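3.2 Dive operator logs and surface interval data

Sighting records were obtained from dive operators working out of Lergate and Skosach. Each operator completed a standard sheet after every boat trip, listing the site, entry time, maximum depth, water temperature at depth, horizontal visibility and any large animals seen by the guide. Guests were not asked to fill in sheets, but guides could add guest reports in a separate column. These reports were kept apart from guide records throughout the analysis.

A total of 400 sheets were returned, of which 80 lacked either an entry time or a visibility estimate. Incomplete sheets were used for presence and absence only. Zdislava Polák coded all sheets, and Bohumila Bednárik coded a subset a second time without access to the first set of codes. Disagreements were mostly limited to the separation of eagle rays from other rays in brief encounters above the reef edge. Where the two coders could not agree, the animal was entered as "ray, unidentified."
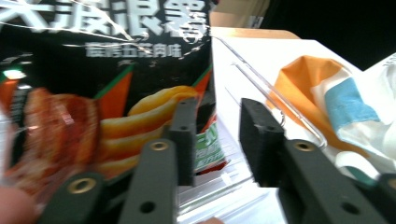
Figure 4. Packaged snack, wavy potato chips.

Surface intervals were treated as a separate observation period. Boats at the Clalleck site remain on the mooring between dives, and guides often see mantas feeding near the hull during this time. Watch effort is uneven, however, as the crew is also occupied with changing tanks and serving food. Food items were entered on the sheet under broad classes, with wavy potato chips of the kind in Figure 4 coded as "dry, packaged" and fruit and cooked rice coded as "open." The class was used only to estimate how long the crew was away from the rail. Intervals with open food had longer gaps in watch effort, and sightings from all intervals were therefore expressed per minute of active watch.

Visibility estimates were made by eye against the mooring line, which is marked at fixed distances. Estimates from the Leone channel could not be checked in this way, as boats there drift with the current and no line is in place. Records from the channel were retained in the site totals but left out of the visibility model.

Effort was lowest in June, when rough water kept boats inside the reef. The model was run with and without this month. Site and current direction were included as fixed terms, and boat was included as a random term. Results for the 3 moored sites are given in Section 4.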